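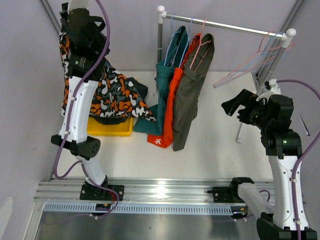

Can a robot hang up the laundry yet?
Simple pieces, often. It still needs a fixed rack, a small set of clothes and a lot more patience than you have on a school night.

I love this chore as a test! Cloth has no fixed shape, so a robot that is great with boxes can be lost with a T-shirt. If you want to try it with two arms on a bench, start like this.

1. Bolt everything down. Rack, tray and arms should sit in the same spot each run.
2. Start with one shirt, laid flat. Get 7 clean hangs in a row before you add a second.
3. Let one arm hold the collar while the other brings the hanger. Slide in one shoulder, then the other (the second shoulder is where my runs die).
4. Pick hangers in bright colors. Clear ones are miserable for cameras.
5. Save the pile for last, and mix hoodies with thinner things. Drawstrings, waistbands and sleeves all tangle in their own way.

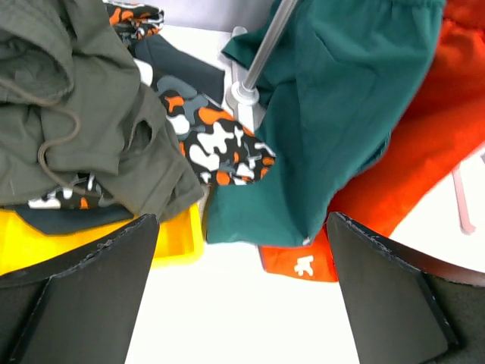
How do you tell whether the robot is getting better?
Write down every try, including the ones you stopped by hand, and count a hang only if the garment stays up after the arm lets go.

My own log for February has more than 900 tries. On single shirts I got to 86 percent. From a pile it was 40, and most of the misses were two garments picked up as one. Padmavathi Poduval at Tokside told me to lift, pause and give a small shake before moving to the rack, and that helped a lot.

Next up for me is pants on clip hangers. Keep the stop button close for those, the clips snap hard.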